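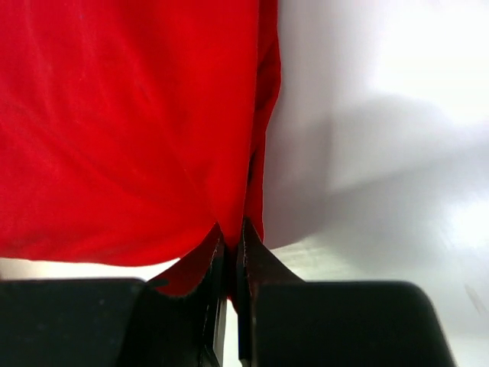

Cloth is a hard material for a robot. A box keeps its shape when it is picked up. A cloth bends, creases and hangs down, so the robot has to work out its shape all over again after each move.

At the Imstead open day on 26/10/2023, visitors saw how this is done. The arm on show, called Fluvar, has a gripper with 2 fingers. They close on a corner of red fabric and hold it by pinching. A small camera near the gripper looks along the fingers — it sees what they see.

Fluvar learns from practice. Since September it has been shown 500 lifts, each one guided by a person. A computer then looks for patterns in them.

The test for visitors was 12 lifts in a row. A lift counts if the corner stays in the gripper until the arm stops. Corners are used because they are easier to find than the middle of a cloth.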